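Emlow Hardwax Oil for Wooden Tabletops, Clear Matt
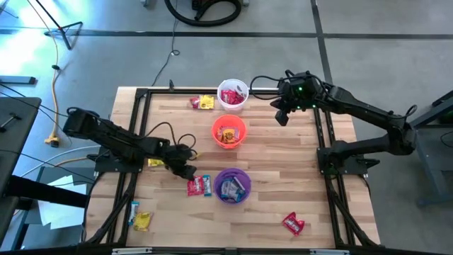 Emlow is a clear oil for indoor tables, worktops and shelves. It goes into the wood and leaves a thin matt layer on top, so the surface still feels like wood under the hand. We recommend it most for light-colored tops made from long planks, where a yellow varnish would change the look too much. On such a top you always work along the planks, from one end to the other, and you finish one plank before you begin the next. It is also a good choice for tables where people put down bowls and snack packets all day, as the dry oil can be wiped with a damp cloth and a little mild soap.

Contents and coverage
One can is enough for a medium dining table with two coats. On old and thirsty wood the first coat takes more, so please order a second can if your table was never treated before. An opened can keeps for about 2 years when the lid is closed well.

How to apply
Sand the wood to grit 100, then remove the dust with a vacuum cleaner. Stir the can well, do not shake it. Put on a thin coat with the Cekier flat brush or a cotton cloth without fluff. Wipe away what stays on the surface. Leave it four hours with an open window before the second coat. The table can be used carefully the next day, but please wait longer with tablecloths and hot pots.

Used cloths can catch fire by themselves. Put them in water or spread them flat outside to dry.

Which color?
Clear Matt makes pale wood a little warmer. If you want to keep the raw look, choose Emlow Khurana White, which has a small amount of pigment. It must be stirred often, also during the work. For dark wood we have Fullis Brown, in the same can size.

Delivery
Orders received before noon leave our warehouse the same day. In February we do not ship to very cold regions, the oil does not like frost. For samples on your own piece of wood, please write to Bláthnaid Nic Giolla in our customer service.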